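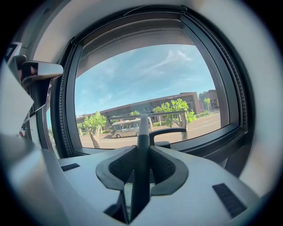

I gave up the car in February, and a few of you have asked how that's going, so I'm finally sitting down to write about walking to work. It's just under an hour each way if I don't dawdle, and I dawdle a lot.

The car itself wasn't a big decision. The gearbox went, the guy at the garage quoted me more than the thing was worth, and I told myself I'd take the bus until I found another one. Then the bus was late four mornings running and on the fifth I thought, fine, I'll walk, how bad can it be? (Bad! I wore the wrong shoes and had a blister the size of a coin by lunchtime.) But I did it again the next week with proper socks and I've been doing it ever since, apart from two days of really filthy sleet when I chickened out and begged a lift from Florin Crăciun upstairs.

People always want to know about the shoes so let me get that over with. I tried a fancy pair first, and they were stiff as boards and I hated them. What I wear now are plain old sneakers one size up from what I'd normally buy, and I keep my office shoes in the bottom drawer of my desk. That's the whole system. I also carry a spare pair of socks, and I've used them more often than I've used my umbrella.

The route took me longer to sort out. The obvious way is straight down the main road, and I did that for the first couple of weeks with trucks going past my elbow the whole time. I couldn't even listen to a podcast. Then one evening I turned off early by the Văduva bakery, mostly for the smell, and found I could go nearly the whole way on back streets. It adds maybe six minutes. There's one bit where you have to go around the back of the Emidia building, past the delivery bays, and it's ugly as sin, but after that it's all garden walls and cats and old men watering things.

The bakery is a problem, by the way. I was sure I'd lose weight doing this and I have not, and I think we all know why. They do a cheese one with dill that comes out at ten past seven. I leave the house at five to seven. You can do the math on that yourselves.

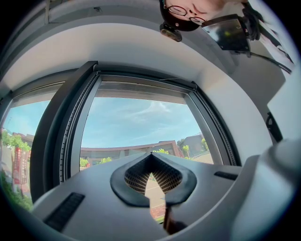
I've also started counting steps, which I swore I'd never do. My sister gave me one of those cheap clip-on counters and it's wildly unreliable (it gave me 808 steps for an afternoon I spent on the couch) but I check it all the same. It says the stretch from the bakery to my office door is up to 2000 steps, and I've had it come out 200 lower on a day when I'm sure I took exactly the same streets. I asked Relu Jitaru at work, who runs marathons and owns the sort of watch that tells you how you slept, and he just looked at my little plastic thing and laughed. Fair enough.

What I didn't expect was how much I'd like the walk home. Mornings are okay, I'm half asleep and thinking about pastry. But in the evening I come out of work with my head full of invoices and somewhere along the way it empties out, and by the time I'm on my own stairs I couldn't tell you who emailed me what. When I drove, I carried all of it in through the front door and my poor family got an earful over dinner. Now they get an earful about cats.

Things I still haven't solved: groceries (I can manage one bag, and a watermelon nearly finished me last week), dentist appointments on the other side of town, and what to do with my hair when it's windy. If you've got an answer to the hair thing, please put it in the comments. Hats make it worse.

And yes, I do still look at car ads. There was a little blue one last week that I read about three times over before closing the page. I might cave when winter comes around again, I'm not making any promises. For now I've put the parking money in an envelope in the kitchen, and there's 700 in there already. I've got my eye on a really good raincoat.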